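Prillo 的开放日我去年就想办,拖到今年 6 月才办成第一场。这篇教程写给同样要在车间里给外人演示双臂机器人的朋友,从前一天准备到散场收尾,按我们跑下来的顺序写。设备型号不同没关系,流程基本能照搬。

更新于 2022 年 8 月 17 日,补了“让观众自己上手”那一节。

## 先定一个小任务

第一次办演示,很容易想把什么都塞进去:抓杯子、叠毛巾、拧瓶盖、两臂交接……我当时列了满满一页纸!后来砍到只剩两项,一项是单臂抓取再放回原位,一项是两臂之间递东西。观众看得懂,讲解的人也不用一直赶。

选任务的时候,我会过这几条:

- 一轮从开始到结束不超过 5 分钟,包括复位;
- 失败了也能马上重来,不用拆装任何东西;
- 物件摔到地上不会碎,也不会滚到柜子底下;
- 站在两米外的人能看清夹爪在干什么。

最后一条特别重要。我们试过让机器人夹一枚小垫圈,动作漂亮极了,可后排的人根本看不见,只好对着讲解员的表情鼓掌。换成拳头大的海绵块以后,气氛立刻就不一样了。

## 前一天:场地和线缆

场地要提前走一遍,最好按观众的路线走:从门口进来,在哪里换鞋套,在哪里停下听介绍,从哪边靠近机器人,又从哪边出去。我们这边进车间要穿工作服和鞋套,人一多,门口就堵。后来把换装的地方挪到走廊里,一下子顺了很多。

然后是线缆。带底盘的机器人看着清爽,真正演示时身边往往还拖着充电线、网线和示教设备的线。凡是横在观众路线上的,要么改道,要么用线槽压住。手臂外侧的线要留足余量,把关节慢慢转到任务里会用到的最大角度,看看线有没有绷紧。

地面也别忘了。环氧地坪反光厉害,顶灯一开全是亮斑,腕部相机朝下看的时候很容易过曝。我的做法是把灯全打开,让手臂走一遍演示里的每个姿态,盯着腕部画面看,哪个角度发白就记下来,再调曝光或者把桌子挪一点。别等到当天早上再弄,早上总有别的事!

## 当天早上:开机检查

提前一个小时到,按下面的顺序来:

1. 检查急停。每个急停按钮都按一次,确认手臂会停,再复位。
2. 底盘锁定。演示抓取的时候底盘不需要动,锁住就好。
3. 手臂回零,低速走一遍完整轨迹。
4. 夹爪全开、全闭各做几次,听声音,看两侧手指是不是同步。
5. 擦指垫。网格纹的指垫容易藏灰,灰多了会打滑,用无尘布蘸一点酒精擦,晾干再用。
6. 看一眼连杆上的螺丝,有松的就拧紧。
7. 打开腕部相机,确认画面方向没有反。

第 4 步我要多说两句。夹爪完全张开的姿态最适合做起始位:两根手指从画面下方左右两角伸进来,中间留出桌面,后面接什么任务都方便。腕部画面投到大屏幕上以后,观众一眼就明白哪边是左指、哪边是右指,讲解能省掉一大段话。 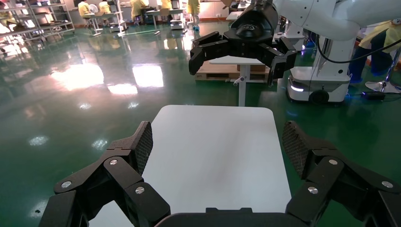
桌面在每一轮开始之前都要清空。我们吃过亏:上一轮的海绵块忘了收,手臂照着原来的轨迹下去,直接把它推到了地上。现在的规矩是,操作员先说“清台”,助手确认之后回答“已清”,然后才按开始。听起来有点像飞机起飞前的对话,小朋友们倒是特别喜欢,后来每一轮都跟着一起喊。

桌子用素色的哑光面最省心,物件和背景分得开,相机也不容易被反光干扰。桌角最好是圆的,观众靠近时磕一下也不疼。

## 讲解怎么排

我把一场讲解分成四段,中间不停机:

**开场。** 先让手臂动起来,再开口介绍。大家是来看机器人的,站着听十分钟背景资料谁都会走神。

**慢放一遍。** 用低速做一次抓取,边做边讲:手臂先到物件上方,手指张开,下降,闭合,抬起。低速的时候声音很轻,正好说话。

**正常速度一遍。** 这一遍少说话,让大家自己看。

**看腕部画面。** 把屏幕切到腕部相机,再跑一次。人从外面看和从“手”上看,感受完全不同,每一场到这里都有人往前凑,我自己看了这么多遍还是觉得好玩。

Silimau 的团队来参观时给过我一个很好的建议:在慢放那一遍里故意把物件摆偏一点,让观众看看会发生什么。我们照做了,效果好得出乎意料。有时候抓得住,有时候抓歪,提问一下子多了起来。大家问的都是实在的问题,比如指垫为什么要有纹路,手臂怎么知道自己夹到了东西,偏到什么程度就抓不到了。

回答时尽量就着眼前的东西讲。问到夹持力,就让夹爪夹住一块海绵,大家看海绵被压扁多少,比报一个数字清楚得多。

## 让观众自己上手

这一节是后来加的,因为来问的人实在太多了!

想让观众遥操作,先把条件卡好:

- 速度限到平时的一小半,工作范围限制在桌面以内;
- 一次只上一个人,旁边必须有一名操作员,手放在急停上;
- 另一台机器人停在远离桌面的姿态,夹爪张开,不参与;
- 长头发扎起来,袖口收好,挂绳摘掉。

上手之前先教两个动作就够了:开合夹爪,上下移动。等这两样顺了再教平移。有的人一上来就想六个方向一起动,十有八九会晕。让他们先把夹爪悬在桌面上方停一会儿,对着屏幕找找感觉,之后进步会特别快。

每人的时间控制在 5 分钟以内,到点就换。排队的人可以看大屏幕,也可以去看旁边工位上的日常作业,不过要提前和工位上的同事打好招呼,别让参观的人突然围上去。

## 如果要顺便录数据

我们那天把演示过程也录了下来,加上之前几周的积累,一共 3024 条轨迹。观众操作的那部分单独放一个目录,后来挑出了 200 条质量还可以的,作为“新手操作”的对照,做分析时挺有用。

录之前要做的事:

1. 在入口处贴告知,说明会录像、录什么、用在哪里;
2. 不愿意入镜的人,安排站在相机朝向的另一侧;
3. 每条录制开始时,夹爪回到全开的起始位;
4. 录完马上标注成功或失败,隔一天再标就记不清了。

文件命名建议用“日期_任务_序号”,别用操作者的名字。硬盘要提前腾空间,我们录到下午差点写满,临时借了 Bukhari 的一块移动硬盘才接上。

## 常见问题

**手臂中途停住了怎么办?**
先别急着复位。看控制界面的报错,多数是关节接近限位或者碰撞检测触发了。清空周围,低速退回安全位,再继续。可以大大方方告诉观众它触发了保护,很多人对这个比对抓取还感兴趣。

**两台机器人能不能同时动?**
能,但前提是两边的工作范围分得开。需要交接的任务,请先在无人的时候跑上几十遍。第一次办的话,我建议一台动、一台等。

**夹爪老是打滑?**
先擦指垫,再看物件表面是不是太光,最后才去调夹持力。顺序反过来的话,很容易把软的东西夹坏。

**一场放多少人合适?**
我们试下来,十来个人围一张桌子最舒服。再多就分批,一批看抓取,一批看屏幕,然后交换。

## 散场以后

手臂回到停靠位,夹爪半合,关伺服,再断电。线收好,急停按下去留着。桌面和指垫都擦一遍,鞋套回收,工作服按尺码挂回去。

当天晚上花半个小时写记录,哪一轮出过问题、观众问了什么、哪段讲解太长,趁热写。我们的模板是从 Enotero 那边的活动表改来的,一共四栏:时间、任务、现象、下次怎么改。第一场结束后,光“下次怎么改”就写了两页,第二场的换装路线、清台口令和海绵块都是从那两页里来的。

下一场打算加双臂叠毛巾,目前还在调,等跑稳了再补到这一页。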